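Working the bench next to the arm: tips from the teardown room

Vallow put the first arm on our teardown line in May. These are the habits that have held up for those of us who still do the other half of the job by hand.

**Before the arm starts**

- Lay the tower on its side with the panel off and the open side up. Unplug it first and hold the power button in for 20 seconds.
- Push stray cables toward the drive cage. The arm goes straight down and won't work around a loop of wire.
- Keep the tray on the left, always. If it gets bumped, rerun the position check before anything else.
- Leave the blue clips and latches closed until you need them.
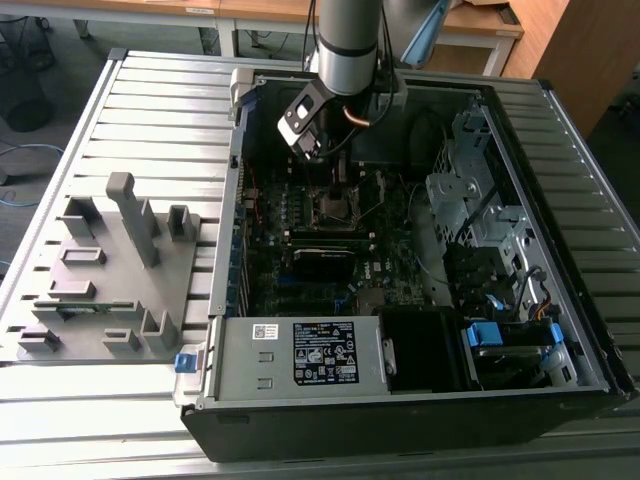 Ildikó Somogyi wrote on the shift sheet that she would add one more: tie your sleeves back, and stay behind the line until the light goes green, even when you only want to grab a screw.

**While it runs**

Don't stand and watch. We lost a lot of time that way the first month. Sort screws, wipe down finished cases or fill in the log. Each bench gets 40 towers a shift now, and the paperwork piles up faster than the parts do.

Memory goes in the slots on the tray, one piece to a slot. Check the contacts before it moves on – a fingerprint is enough to get it sent back from Barkum.
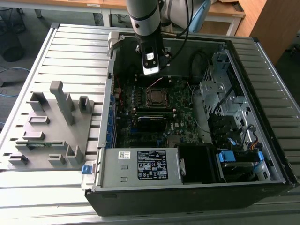

My question is who gets the blame when a board comes back cracked, a reader from the night crew wrote. For now the log decides. Write down the time you handed the case over and the time you took it back.

**What changed for us**

Less sore wrists, more walking. Two people moved to testing and got the training paid. The pay grade for bench work is still being talked over, so keep a copy of your own hours.

Spare gripper pads are in drawer 704. Sign for them.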